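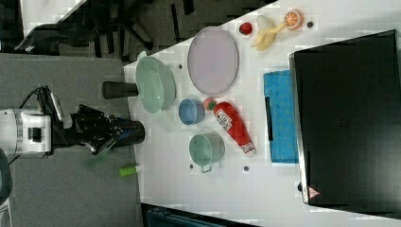
Sostmont 데이터 수집실 방문 기록
2024년 8월 17일

Sostmont의 조작 데이터 수집실을 견학했다. 공개 구간은 작업 셀과 검수실 두 곳이었고, 체류 시간은 45분이었다. 학습 서버실은 동선에서 빠져 있었다.

작업 셀의 구성은 단순하다. 흰색 상판의 테이블, 손목부가 흰색이고 그리퍼가 검은색인 로봇 팔, 그리고 주방 소품이다. 소품은 그릇, 접시, 컵, 머그 같은 식기류와 케첩병, 바나나·토마토·오렌지 조각·딸기 모형이 섞여 있다. 크기와 색의 편차가 크고, 접시처럼 납작한 것과 병처럼 길쭉한 것이 같은 상판에 놓인다. 바닥은 회색 카펫이며, 연두색 원통형 소품 하나가 흰 뚜껑이 달린 채 테이블 가장자리 근처 바닥에 있었다.

수집은 원격 조작 방식이다. 조작자가 지시문 하나를 받아 팔을 움직이고, 관절값과 그리퍼 개폐량, 영상이 같은 시간축에 기록된다. 에피소드 하나의 상한은 22초로, 이를 넘기면 자동으로 중단되고 별도 폴더에 저장된다. 지시문 배포와 에피소드 관리는 Pronard라는 사내 도구가 맡는다. 화면 구성은 투박하지만 재시도 횟수와 초기 배치 번호가 함께 남는 점은 쓸 만해 보였다.

초기 배치는 매번 바꾼다. 컵을 눕혀 놓거나 물체를 상판 가장자리에 붙이는 배치도 의도적으로 넣는다고 한다. 파지 각도가 제한되는 조건이어서 조작자 사이의 편차가 가장 크게 나오는 구간이라는 설명이었다.

3월부터 누적된 에피소드는 2,525건이고, 그중 검수를 마친 것은 1,000건이 넘는다. 검수실에서는 에피소드를 성공, 부분 성공, 실패로 나눈다. 실패분도 삭제하지 않고 라벨을 붙여 보관한다. 다만 부분 성공의 기준이 문서로 정리되어 있지 않았다. 물체를 집었으나 목표 위치에서 벗어난 경우를 어디에 넣는지 물었더니 검수자마다 답이 달랐다.

학습 쪽은 Nallero라는 정책 모델에 대한 구두 설명만 있었다. 성공률 수치는 제시되지 않았고, 처음 보는 물체에 대한 평가는 아직 시작 전이라고 한다.

질의응답에서 확인한 사항
- 카메라 보정은 작업조가 바뀔 때마다 다시 한다.
- 소품 목록은 분기 단위로 교체한다.
- 외부 공개 여부는 미정이다.

다음 공개 견학에는 검수 기준 문서가 배포될 예정이라고 한다. 신청은 Sostmont 홈페이지의 견학 안내에서 받는다.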